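Flita Sleep and Daytime Habits Diary Set: README

By Nazma Chowdhury, December
14 shares | 3 comments

## What this is

A set of daily diary entries on sleep, meals, walking and screen time, kept by adults who work at a desk most of the day. The entries were collected to see whether small changes in routine go along with people feeling more rested. The set holds text and numbers only. It was put together by Obaidul Sarkar and Nazma Chowdhury under the name Flita, and it replaces the older spreadsheet that was passed around as "Tolum diary v1". If you still have v1, please stop using it. The bedtime column was wrong for anyone who went to bed after midnight.

## Contents

- `entries.csv`: one row per person per day
- `people.csv`: age band, usual work hours, caffeine habit
- `questions.txt`: the exact wording of the evening and morning questions
- `changes.txt`: what was edited after collection

There are 91 people in the set. Of these, 79 filled in both the evening and the morning questions for the full period. The other 12 are kept in the files and marked `partial` in the status column.

## How the entries were collected

Each person got a short form twice a day, at 7 a.m. and 9 p.m. The morning form asks for bedtime, wake time, number of times awake, and a rested score from 1 to 5. The evening form asks for meals, coffee and tea, minutes walked, and minutes spent at a screen after dinner. Late forms were accepted until noon the next day and have `late` set to 1.

Minutes walked are the person's own estimate. We did not use step counters. A few people typed their phone's step count into the box anyway, and those values were moved to the notes column. 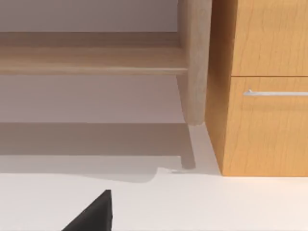

## Columns that need care

`rested` is a feeling, recorded before breakfast. Do not read it as a measure of sleep quality.

`wakeups` is blank when the person did not remember. Blank does not mean zero. In v1 the blanks were filled with zeros, and two charts made from it were wrong for that reason.

`screen_min` covers phone, TV and computer together. People who work in the evening were asked to include work time, but the wording was only made clear partway through. Rows from before the change have `q_version` set to 1.

`caffeine` counts drinks, not milligrams. Decaf is left out.

## Known problems

Most people in the set are between 30 and 50, and all of them work days. It says nothing useful about shift workers, teenagers or retired people. People also signed up because they already thought they slept badly, so the average rested score is probably lower than it would be in a wider group.

Notes over 700 characters were shortened on import. The original text was not kept.

## Desk routine subset

People who agreed to an extra task have `desk` set to 1. There are 70 of them. They were asked to put work things away at a fixed time each evening and write down when they did it. The time is in `desk_clear`, in 24-hour format. Some wrote "didn't" or "forgot", and both are stored as `none`.
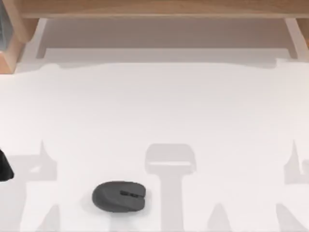

Computer mouse on its side on a white tabletop.

## Loading

The files are UTF-8 with commas as separators. Read `person_id` as text or the leading zeros will be lost. Rendutier users can open `entries.csv` directly, but need to set the date column by hand.

## Terms of use

Free for teaching and for non-commercial study. Do not try to work out who wrote the notes. Do not use the set to give anyone medical advice. If you publish something from it, cite it as "Flita diary set, Sarkar and Chowdhury" and give the version number from the first line of `changes.txt`.

## Thanks

Nanayakkara hosted the forms. Corrections go to Obaidul, with the row number and the column name.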